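The Poltov Jersey Swap: Our Gallery

What a turnout! The second Poltov swap filled both rooms from the minute we opened at 6, and by closing we had logged 403 shirts in and all but 184 of them out again to new homes. Old club shirts, school shirts, a few that had clearly seen a lot of mud — we love every one of them.

Most of the early arrivals came over from Grotov, and they brought sleeves in every length you can think of. The long-sleeved ones went fastest, same as last time.

The Athumani club sent two big bags of practice gear, all washed and sorted by size (thank you, thank you!). The kids' sizes were spoken for before we had even made a sign for them.

A word on folding, which so many of you asked about: lay the shirt face down, smooth it from the collar to the hem, bring the sides in, tuck the sleeves back, then fold up from the bottom in thirds. Knit fabric slides around, so go slowly and use the flat of your hand. It's a lovely, calming job once you get going.

Now for the reds! Red and white is such a cheerful pairing, and these make me want to go outside and kick a ball around. 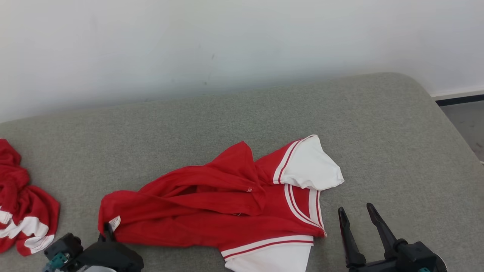 Short sleeves, white trim and a really strong red, spread out at a slant on the gray, with more red and white bunched up at the left.

Adumport wrote in to say that red shirts should always be washed cold and inside out, and that the white trim on theirs stayed bright for years that way. Good tip, and I'm trying it on mine this week.

Leftover shirts are boxed up for the next swap in March. Bring hangers if you have spares!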